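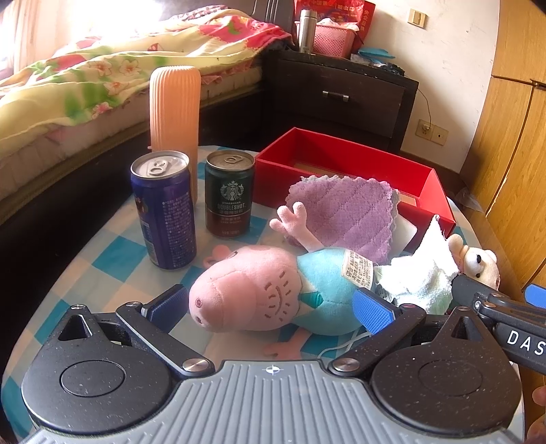
The blue pads meet the pink pig, one of the trickier customers in this month's comparison.

Gripper news from the handheld group

Those of you who came along in December will remember that we left the question of fingertips hanging, mostly because the tea arrived. Well, we have now had a proper go at it, and I'm very glad to be able to tell you how we got on (at some length, I'm afraid – Niall Moffat did ask me for a paragraph).

The plan was simple enough. We took 2 sets of pads, the blue textured ones and the smooth Flenico ones we had been using since the summer, and tried both on 19 household things, with everybody taking a turn on the handles. Marisol Villaseñor drew up the list and was very firm that it should have soft things on it as well as the usual tins and boxes. Quite right too! Drinks cans are pleasant to pick up and make everyone feel clever, but a plush toy gives under the fingertips, and you find yourself squeezing far more than you meant to.

Over the whole trial we logged 533 grasps. The textured pads did better on cloth and soft toys, and by a wider margin than I would have guessed. On cans there was very little in it, and Macario Barrera still prefers the smooth pads for cardboard, where he says the textured ones drag a bit when you let go. I didn't notice that myself, but he has done a good deal more of this than I have, so I have written it down as a point for Flenico.

Crumpled cloth remains the awkward one. Six of us tried it and no two people went in at the same angle, which Zanele Rampersad thinks matters more than the pads do. She would like us to agree on a way of approaching it before the next round, and has offered to write half a page on the subject. Please do read it when it comes.

A small plea as well: after a session, would you check the pivot bolts before you put your gripper away? Two came back to me rather slack.

Next time we hope to have the Breduro pads to try, if they arrive, and Marisol is taking suggestions for new objects. Soft, floppy and oddly shaped things are especially welcome.

Eamon Hennessy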